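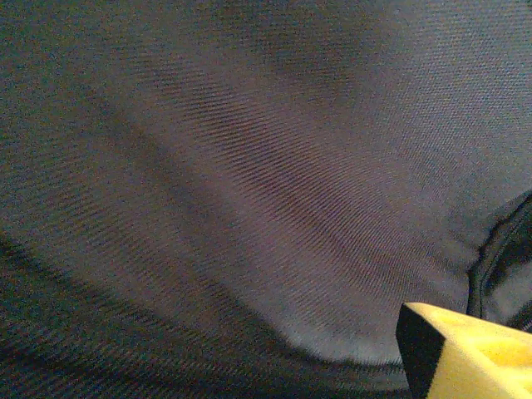

Dark twill-like fabric, up close.

01/04/2025

My mother kept a birth chart for each of her children in a drawer with the warranty cards. I found mine again in December when I was helping her move to the smaller place in Hernurbridge, and I have been reading it on and off since then. I am a Capricorn with a Cancer moon. For years I read only the Capricorn part, like most people do with their own sign, and figured the rest was for specialists.

I want to write down what I have learned about moon signs, mostly for my own use. I am not a professional. I took one evening course with Hongmei Dai at the library in Nirnton, and I have read a few books, some of them twice. If you know more than I do, feel free to correct me in the comments.

What the moon sign is

The sun sign is the one everybody knows, the one you look up by birthday. The moon sign is where the moon was when you were born. The moon moves through a sign in a little over two days, so you need the date and usually the time as well. If you were born on a day when the moon changed signs and you don't have the hour, you may have to read both and see which one fits. My brother is in that position. He says he is neither, but he says that about everything.

In the way I was taught it, the sun is what you are working toward and the moon is what you go back to when you are tired or upset. Hongmei Dai put it in terms of coming home from work. The sun is the person in the office. The moon is the person who has just taken off their shoes. I have used that ever since when friends ask me about it.

Capricorn sun with a Cancer moon

These two signs sit opposite each other in the zodiac, so anyone with this pairing was born near a full moon. The books describe it as a pull between duty and home. The Capricorn side wants to finish the job, get paid for it and be respected. The Cancer side wants to know that everyone has eaten.

I recognize that. I worked at Ciobanu, which was a small payroll company, for 15 years, and I was good at it. I stayed late and took the difficult clients. I also kept a drawer of crackers and soup packets for the whole department and got quietly upset if someone had a birthday and it was missed. At my last review my manager, Ubaldo Ferri, wrote that I was "very organized and takes things to heart." I was annoyed about the second half for weeks. Reading the chart now, I think he had it about right.

The difficulty with this combination is that it hides itself. A Capricorn sun doesn't like to be seen needing anything, and a Cancer moon needs quite a lot. So the need comes out sideways, as helping. I will bring you a casserole when what I want is for you to ask how I am. I have done this to my sister more than once. She is an Aries moon and she just says thank you and eats the casserole.

How it goes with other moons

A lot of the writing on compatibility compares sun signs only. I have come to think the moons tell you more about living together day to day, especially if you share a kitchen.

With another water moon, meaning Scorpio or Pisces, things are easy at first. You don't have to explain a mood. The trouble is that both people can be low at once and neither one will open the curtains. My college roommate Chunhua Luo is a Pisces moon and we had some very comfortable, very unproductive winters.

Earth moons, Taurus and Virgo and Capricorn, tend to be steady company for a Cancer moon. They show care by doing practical things, and a Cancer moon can learn to read that. It took me a while with my husband, who is a Virgo moon. He doesn't ask about my feelings very often, but he checks the air in my tires before any long drive. I used to count the first thing and ignore the second.

Air moons like to talk it over. Gemini and Libra will discuss a problem until it is late, and the Cancer moon may have wanted only to sit next to someone. Aquarius will give you space you did not ask for. It helps to say out loud what you would like, which is hard for this placement, but I have gotten better at it.

Fire moons are quick. Aries gets angry and is done with it before dinner. Leo wants some applause and gives plenty back. Sagittarius will suggest a trip. A Cancer moon tends to still be thinking about the argument the next day, when the other person has forgotten what it was. With my sister I now give it a day before I bring anything up again, and by then I usually don't want to.

Things I tried

After the course I kept a notebook for a couple of months and wrote down where the moon was each evening along with a line about how I felt. I had read that people are more sensitive when the moon passes through their own moon sign. For me there was something to it the first month and nothing at all the second. I had a cold for most of the second, so I don't know what to make of that. Nadine Rawashdeh, who sat next to me in class, did the same and said hers lined up well both times.

I also had a full reading done by Jiahui Zou, who sees people in a room above the bakery in Flollden. It cost 50 dollars and lasted around 2 hours. She spent most of it on the houses, which I still don't follow very well. My moon is in the sixth house, and she said that fits with looking after people at work. She also said I should stop apologizing before I ask a question. I hadn't asked her about that, but I wrote it down.

What I am reading next

I want to understand the houses properly before I go any further with the planets. I have a used copy of an older book on the subject with somebody else's notes in the margins, some of which disagree with the author. Once I have worked through the first few chapters I will post about the fourth house, because that one is tied to Cancer and to mothers, and mine has already asked when I am going to give her chart back. I had put it in with mine by mistake when we packed the drawer.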